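The Quarter Turn
How one small cube, put back the wrong way, cost a robotics workshop in Rilport most of its winter

February 6, 2018

The bowl was the first thing to go. It was a cereal bowl, blue, bought in a stack from the discount store at the bottom of the hill, and the robot had picked it up off the counter quite nicely with its left arm, the way it had been picking up bowls all week. Then it rolled its wrist a quarter of the way over, calm as you please, poured a serving of dry oats across the counter, and carried on toward the shelf with the bowl standing on its edge. A moment later the left wrist met the right one coming the other way. There was a crack, and the safety stop did what it was put there to do, and everybody in the room said a word I can't print.

I had driven up to Rilport in January to write a different article. The workshop there, two floors of an old seed warehouse that people in town still call the Sundaram building, has been running a project named Flomum, which is meant to teach a two-armed robot ordinary kitchen chores. I wanted to write about the chores. I like chores, and I like watching other people do them even more. But I happened to arrive on the morning of the bowl, and after that there was really only one thing anyone wanted to talk about over lunch.

The teaching at Flomum is done by hand. A person takes a gripper in each fist and wipes the table, or folds the towel, or puts the cup on the saucer, and does it again, and again, until their shoulders ache. Each gripper carries a white cube with square black-and-white patterns printed on it, and a camera watches those patterns to work out where each gripper is and which way it is tilted. The robot learns from the record. It never sees the person's intentions, of course, only the path of the hands, and if the record says that a hand rolled sideways on its way to the shelf, then sideways is how the robot believes it's done.

So you can probably guess where this is headed, though it took the people in the Sundaram building a good deal longer, and I don't blame them a bit.

The robot itself, a secondhand two-armed model everyone calls Rostov, was the first suspect. It had been blamed before. It has a stiff left elbow and a reputation, and when the left wrist rolled, the natural thing was to take the left wrist apart. They did that. They spent two days at it, with the pieces laid out on a bath towel in order, and I'm told it was very satisfying and turned up nothing except a washer that should have been replaced last year. They put in a new washer. The next bowl went the same way as the first.

After that they blamed the software, and after that they blamed the lights, because a lamp had been moved and glare can wash out a printed pattern. I sat on an upturned crate and ate a great many crackers and watched them rule things out. It's slow work and not much to look at. Somebody would change one thing, the arm would reach, and the rest of us would watch the wrist as if it were a horse we'd bet on.

The answer was in the repair notebook, a spiral-bound thing with a coffee ring on the cover. Before the holidays one of the left-hand grippers had been dropped, and its cube had popped off. The entry for that day says "cube back on, works fine." And it did work fine, as far as anyone could tell. The camera found the patterns right away. The numbers came up on the screen and moved when the gripper moved. What no one had checked was which pattern faced front. The cube had gone back on with a quarter turn in it, so from then on the camera had faithfully reported a left hand that was rolled over on its side.

They had made 1236 recordings with that gripper. When the number was read out, the room got very quiet, and someone went to put the kettle on.

You might wonder, as I did, why the robot hadn't made a mess of things sooner. Part of the answer is that the new recordings were mixed in with a much larger pile of good ones, and it took a while for the bad habit to win out. The other part is wiping. They had spent the first stretch of the month on sponges, and a round sponge doesn't care which way you turn it. It took a bowl with something in it to show the trouble.

Most of the work was saved in the end. If you know exactly how a thing was turned, you can turn it back, and a short piece of code now does so for the recordings in question. But the notebook didn't say which hour the cube went back on, so there was a stretch of recordings from that day that might have been made before or might have been made after. They pulled 100 of them and watched every one, comparing the hand on the video with the hand in the numbers, and 14 couldn't be settled either way. Those were thrown out.

The collision bothered them more than the lost time did, and I thought that spoke well of them. Three people had been standing near the counter that morning, one of them close enough to get oats in her hair. The stop had worked, but it had worked after the wrists touched, and a bowl on its edge could as easily have been a mug of something hot. Nothing goes in the bowls now but dry food, and the line of tape on the floor in front of Rostov has been moved back a full step. There is also a limit on how far either wrist may roll while it's carrying something, a rule so plain that the whole room seemed a little embarrassed not to have had it already.

The cubes got some attention too. Every one has a small notch filed into its base, and every mount has a peg to match, so a cube can be put on one way only. And each session opens with what they call the handshake. Whoever is recording holds both grippers out in front, fingers forward, and waits for the screen to agree that the left is level and the right is level before touching so much as a spoon.

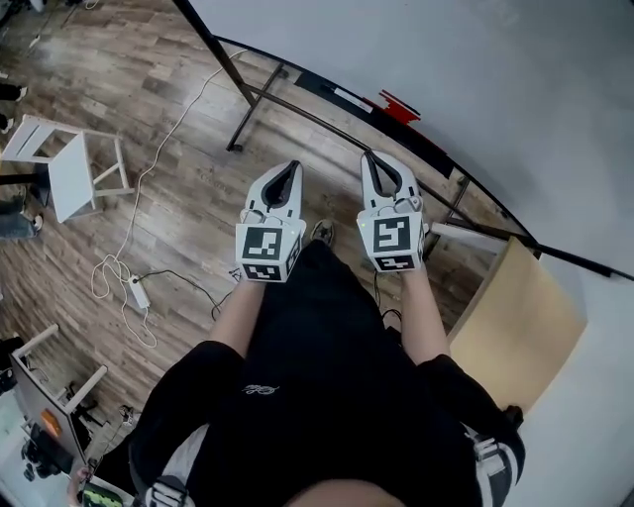 I tried it myself on my last afternoon and failed twice, because I kept drooping on the left. The third time the screen was satisfied, and I was allowed to fold a dish towel, which I did badly, and which they were kind enough to delete.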